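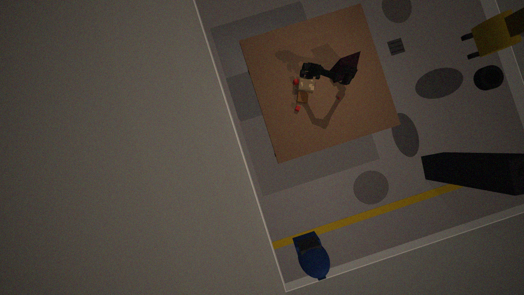

Ticket: Jollitz collection runs, top-down view, duplicate episodes and bad success flags
Opened by: Ottilie Wyss
Opened: January 10, 2019
Component: Virer (episode recorder), Bondska (scene reset)
Priority: normal
Status: closed, one follow-up

The Jollitz pick set is coming out of the recorder with far too many episodes marked as successful. Last batch was 1,350 episodes and 82 of them carry a success flag at the first step, before the arm has been sent any command. The task is "pick up the brown block". The reset puts the block on the tan tabletop with the beige box and three red cubes as distractors, and in the layout at the top of this ticket the block has come up just below the box, with the gripper over the pair of them. All the flagged episodes I have opened so far have the block close to the box like that. When the two are well apart the flag behaves.

Steps to reproduce

Load the Jollitz scene in Virer with the default reset. Step through seeds until the block is placed next to the box. Start recording and read the success field at step 0. It is already true.

Expected: false until the block has been lifted clear of the table and held.

Log

Checked the success test first. It compares the block's height with a stored table height and doesn't look at the gripper at all. Table height was correct in the config, so the block must be starting too high.

Printed the block's pose at step 0 for a flagged seed. It is above the threshold and has a small upward velocity. Bondska is placing the block so that its collision shape overlaps the box's, and the solver pushes them apart on the first tick.

Turned on collision shape display. The box's shape is larger than its mesh on all sides. Somebody padded it for an earlier grasping test and the padding was never taken out. Bondska checks spacing against the mesh, so it thinks the placement is legal.

Removed the padding from the box. Re-ran the 82 seeds. Two still flagged.

Those 2 are a separate fault. The recorder was writing the success value left over from the previous episode because the buffer wasn't cleared on an early abort. Moved the clear to the start of the episode. Re-ran both, flag now false at step 0.

Also added 4 settling ticks between reset and the first recorded step. Not strictly needed with the padding gone, but it costs very little.

Duplicates: same cause as the buffer fault. An aborted episode was being written again under the next index. Fixed by the same change.

Data already collected

Don't train on the old batch. The flagged episodes can't just be relabelled, as the first few steps contain the block being shoved sideways by the solver and the policy will pick up on it. I have moved the whole batch to the quarantine folder and started a fresh one with the same seeds. The July batch was made before the box was padded and is fine to keep.

Follow-up

Camenzind scenes use the same box asset. Needs the same check on step 0 flags before anyone records more demonstrations there. Opened as a separate ticket and assigned to me.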